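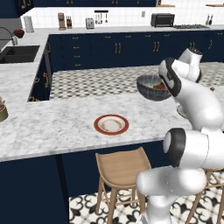 Frequently Asked Questions – Skela Shared Kitchen, Flallport

We get a lot of lovely emails from people thinking of joining us, and many of them ask the same things, so we've put our answers in one spot. Have a read with a cuppa, and if your question isn't covered, please do write to us. We answer everything, though it may take until the evening if we've got something in the oven.

What is Skela, exactly?

Skela is a community kitchen where members cook together, share the cost of the ingredients and take home enough meals for a good part of the week. It started with a few neighbours who were tired of cooking the same four dinners by themselves, and it has grown into a group of 64 households, which still surprises us every time we print the labels! You don't need to be a good cook. Plenty of our members joined because they weren't, and some of them now make a better dhal than the rest of us.

How much does it cost?

Membership is $12 a month for the household, and each cooking session is $29 on top of that. The session fee covers your ingredients, spices, oil, power and the use of everything in the kitchen, and you'll go home with six generous serves. If money is tight at the moment, just tick the box on the form that says "reduced fee" and we'll halve it. You won't be asked to explain yourself or show us any paperwork.

Do I have to come to every session?

Not at all. Most people come once or twice a month, and a few keen souls come to nearly everything. We only ask that if you've booked a place and can't make it, you tell us by noon the day before, so we can offer it to someone on the waiting list. After noon the shopping has usually been done and we can't refund the fee – but you're very welcome to send a friend in your place, and we'll put your containers aside if there's any left over.

What sort of food do you cook?

Whatever is in season and reasonably priced, really. In winter there's a great deal of soup, pumpkin curry, barley stew and baked pasta, and once the weather warms up we move on to salads, flatbreads, fritters and cold noodles. The menu goes up at the start of each month, and suggestions are always welcome. The beetroot soup people keep asking about is known here as the Butkienė, after the handwritten label on the recipe card, and yes, you can have a copy. It does need more dill than you think.

Can you cater for allergies and special diets?

In most cases, yes. Every menu has a vegetarian main, and we can nearly always do a vegan version. We run gluten-free sessions in a separate block, with the benches scrubbed down first and a set of boards and colanders kept only for that purpose. We don't bring peanuts into the kitchen at all. What we can't promise is a space completely free of traces, so if your allergy is a serious one, please ring us for a proper chat before you book.

What should I bring?

An apron, closed shoes (we really do mean it about the shoes, so no thongs or sandals), and enough containers with lids for your six serves. If you've got a favourite knife, bring it along wrapped in a tea towel. Old ice cream tubs are fine for most things, though they're not much chop for anything hot.

Are children welcome?

They are! Children from 12 up can cook alongside an adult from their household at no extra charge. Younger ones are welcome at the afternoon family sessions, which run through the school holidays and tend to involve dumplings, a lot of flour and a fair bit of noise.

How long will the meals keep?

Most dishes will last three days in the fridge, or up to three months in the freezer. Anything with rice should be eaten by the next day or frozen as soon as it has cooled. Potatoes go a bit grainy in the freezer, so we write "eat first" on those labels, and we'd follow that advice if we were you.

Where are you, and can I park?

You'll find us in the old Prakel building, through the side gate and down the ramp. There's free parking in the street behind after 5 pm, and a bike rack just inside the gate. The ramp is step-free and there's one lower bench for anyone who prefers to cook sitting down. The front doorbell hasn't worked for ages, so please come around the side and knock loudly.

What happens to leftover ingredients?

They go on the shelf by the door, and anyone can help themselves. Peelings and scraps go to the compost at the community garden, except onion and citrus, which the worms don't care for.

How do I join?

Fill in the form on our Join page and we'll email you the dates for the next welcome session, where you can have a look around and stay for lunch. We take new members all year except June, when the kitchen closes for its big clean.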